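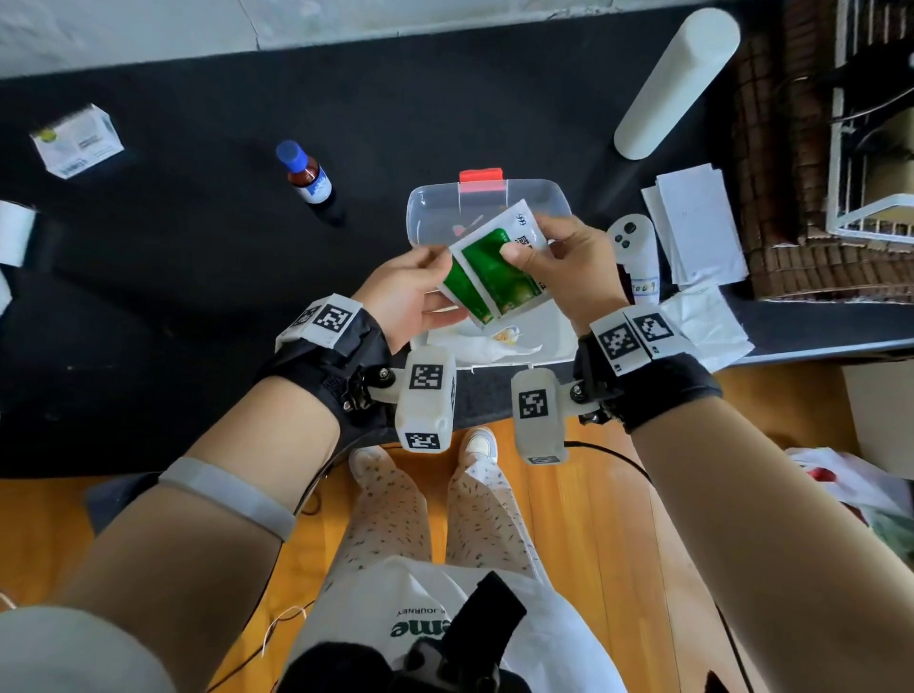 How long does a single-dose packet of powder or granules stay good once the outer carton is thrown away?
Until the expiration date on the packet, provided the seals are sound and the packet has been kept dry and below the temperature limit on the label. The carton keeps out light and carries the leaflet. The moisture barrier is the packet itself.

Storage notes: single-dose packets
Apr 22, 2025

The last issue covered bottles and blister cards. Several readers wrote in about packets, which behave differently and get less attention on the label.

Most medicine packets are made from a laminate: an outer layer that takes the print, a barrier layer, and an inner layer that melts to form the seal. The barrier layer is usually aluminum foil or a plastic film with a thin metal coating. Foil is the better barrier while it is flat. Folded sharply, it can develop pinholes along the crease, and each pinhole lets in water vapor for as long as the packet is stored. Do not fold packets in half to fit a smaller container. If they do not fit flat, stand them on edge.

Granules that contain sugar take up moisture quickly. The first sign is clumping that does not break up when the packet is pressed lightly between the fingers. Clumping alone does not prove that the dose has lost strength, but it does mean that the seal or the barrier has probably failed. Discard the packet. Effervescent powders give a clearer signal: a leaking packet often swells, as moisture starts the reaction early.

On containers. The Horkberg two-liter box and the Ovetti flat case were both tested in our storage room last September. Each was loaded with a humidity card and left closed for 300 hours at 84 percent relative humidity. The Horkberg card changed by one step. The Ovetti card changed by 2 steps, and most of the leak was traced to the hinge side — the gasket does not run the full length there. Either is adequate for packets with intact seals. Neither should be relied on for loose tablets.

A desiccant canister helps only if the box is opened rarely. In a box opened daily, the canister is spent within weeks and then does nothing. Replace it on a schedule or leave it out.

Bathrooms and the cabinet over the stove remain the two worst locations in the house. A bedroom closet shelf or a hallway drawer is suitable. Car glove compartments are not, in any season. All of these containers need to be out of reach of children, and a latch does not make a box child-resistant.

If the carton is discarded, keep the leaflet. Fold it once and place it under the packets. Check that the date and lot number appear on every packet before the carton goes; on some strips they are stamped on only one end, and the other packets carry nothing once torn off. Tear from the unstamped end first.

Correction to the previous issue: the Barbieri pill bottle was listed with a foil-lined cap. The liner is foam. The table on the Flurkirden site has been updated.

Next issue: liquid medicines after opening, and how to read the two dates on the bottle.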